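Cell 4 table marker drift after re-leveling

toteline_rk
13/07/2021
Station at our Skustbridge site, fixed table in front of a two-bay flow rack, head camera looking across the table at the totes. We re-leveled the table and now every pick from the right bay lands short. Left bay is fine. The Losier controller reports the table marker as found, no faults. I re-ran the Fahy calibration twice and got the same offset both times.

ph_fixtures
Which bay is the reference? If the rack pose is stored relative to the marker and you moved the table, both bays should be off by the same amount. One bay off says rotation, or the rack got bumped.

toteline_rk
Reference is the table marker, small square sticker near the middle. Nothing else is surveyed. The rack feet are bolted and the witness marks line up.

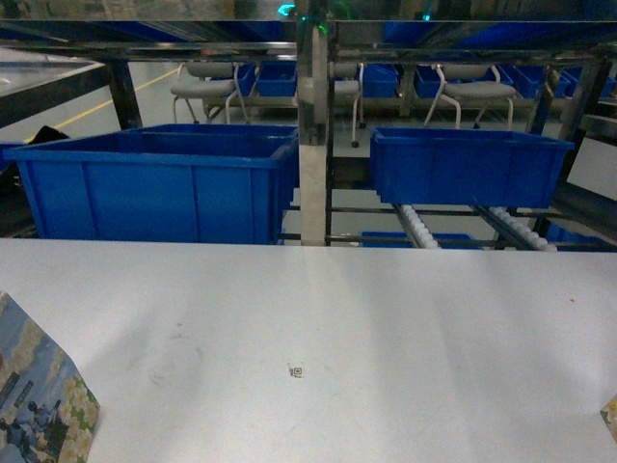
The right tote also sits higher and farther back than the left one, so any tilt error in the table plane gets multiplied out there. I put a level on the table and it reads good in both directions.

gantrymouse
Replace the sticker. A worn marker will still decode and give you a bad angle. Ours went at 939 hours.

ph_fixtures
Disagree. Wear gives you jitter, and he has a repeatable offset. One small marker is a poor source for rotation at that distance anyway. Put a second one on the center post and solve for both.

gantrymouse
Post is bare steel. You'll get glare on it, plus the green from the indicator at the top.

ph_fixtures
Matte backing plate, mounted low. We have run it that way since September.

toteline_rk
Logged 140 detections with the arm parked. Hardly any spread, so I'm leaving the sticker alone for now. Then I checked the rack file in Uso — the right bay had a manual offset of 35 mm, entered before the table was moved. Cleared it, recalibrated, right bay picks are landing.

gantrymouse
I'd still change the sticker.

toteline_rk
It's on the next PM sheet, along with the plate for the post.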